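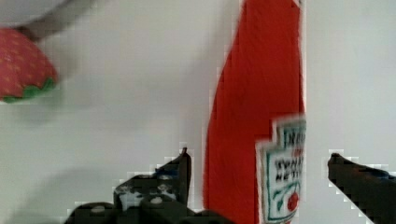 Wrist camera and finger spacing, 2022-03-30

Home | Builds | Notebook | Parts | Log in

Bench arm, Grorneck shoulder and elbow, Platonach wrist. Fingers are the second printed set.

Target is the red ketchup bottle, neck away from the gripper, one finger either side. Clear white on both sides of the bottle at this height, more than I had with the first set. Label is not readable at this range, so no use trying to trigger on the lettering. Colour is a better bet - red against white separates well, but the toy strawberry on the left is pinkish enough to need a tighter threshold. Hậu Thân suggests masking the left third until the arm is lined up. Will try.

Opening set to 38 mm in the config. Servo count at full open reads 3,308, same after three restarts, so the end stop drift from November is gone.

Bottle looks like felt or similar, so the current limit wants to come down before closing on it. Tài Bùi has the Ukier driver notes, ask for the register table.

Open points:
- finger tips still show at the bottom of the view, crop or mask them before the colour step
- shadow by the plate-like rim, top left, may upset the white balance
- cable tie on the wrist loom, replace
- Đặng bearings not ordered yet

Next run with the lower limit, same bottle, same heading. Log to the shared folder - not the laptop.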